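4. Fitting and oiling the top (Drakgate table, all sizes)

Read section 3 first if the frame isn't up yet. Top goes on last.

What you need: the bag of 18 screws, washers, fine sandpaper, two lint-free cloths, Cinov oil 200 ml. One tin does both coats with a bit over. Vermeulen oil is fine too but dries slower.

1. Unwrap the top and leave it flat in the room overnight. Not on its edge, not against a radiator.
2. Wipe down, dry cloth only. No water at this stage.
3. Sand lightly along the grain. Both faces and the ends.
4. Oil the underside first. Thin coat. Wait 15 minutes, wipe off everything still shiny.
5. Turn over, same again on the face and all four edges.
6. Leave till morning, then second coat. Face only if your in a hurry.
7. Lower onto frame. Check the gap is even all round – adjust now, not after the screws are in.
8. Screws in by hand, washers under every one. Stop when snug.

CAUTION: oily cloths can catch fire by themselves. Lay flat outdoors to dry or soak in water before binning. Do not ball them up.

CAUTION: no power driver. Splits the wood.

NOTE: ends of the planks drink more oil than the face. Go round them twice.

NOTE: tops sold under the old Nirdale name (part 892) have round holes, not slots. Order slot plates, part 258, before fitting.

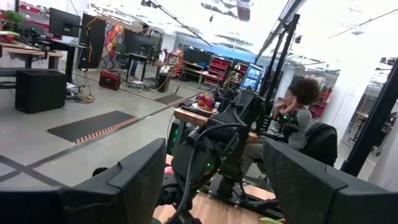
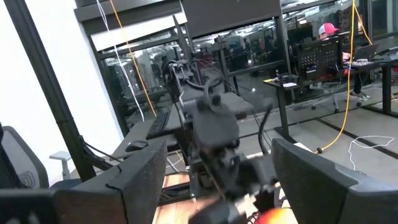
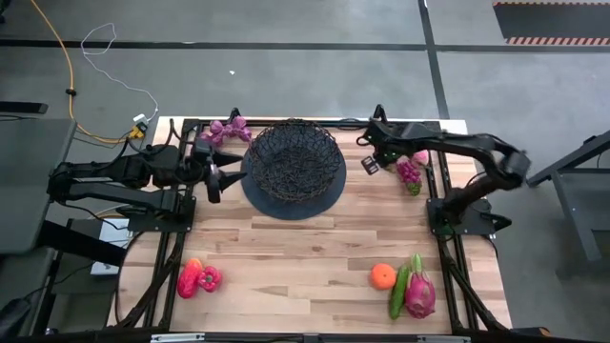
Wood moves with the seasons, wider when the air is damp, narrower when the heating is on. Slots in the frame let it do that, so screws go in the middle of the slot and never hard to one end. Matters most where the top drops inside a frame with metal running along the edges, like the striped plank top in the last picture – leave a gap on both long sides and dont fill it with silicone. Check again in May once the heating is off. Top rubbing on the frame, loosen the screws a half turn, shift it, retighten.

Re-oil twice a year, or when it starts to look dull. Rings and stains: sand the patch, oil, wipe. Spare screws and slot plates from Lorcan Quinlan at the parts desk, quote the number on the underside label.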